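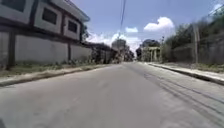
A quiet stretch of road with a curb and a long wall.

Noémi Kelemen wants you to stop paying for your gym, and she would like 48 dollars a month to explain why. Her walking plan, Plundeck, sends subscribers out the door for 7 minutes after every meal. Her office in Flarnau has one chair, which I got.

"People think exercise has to hurt," she said. "We took the hurting out."

I asked what was left. Walking, she said. I said I could do that already, for free. She has clearly heard this before.

"You can, but do you?"

Fair enough. I don't, much. But the brochure promises better sleep, lower stress and "a younger gait," and I wanted to know where that last one came from. Kelemen said it was based on feedback. How much feedback? A survey of 1199 members, she told me, of whom she could not say how many had written back.

"It was a good response," she said.

She used to sell kitchens in Curneck and talks about that job with more warmth than this one. She got the idea after her knee went bad and her doctor told her to walk. Did the doctor charge extra for the timing? She laughed at that.

"You're paying for the reminder. Some people need the reminder."

My free trial lasted 3 days. The reminders came during dinner, twice while I was still chewing. I went out once, to the end of the street and back, and slept the way I always sleep.

Kelemen said three days was too short to judge. I asked how long would be fair.

"A year," she said. "We do a discount on the year."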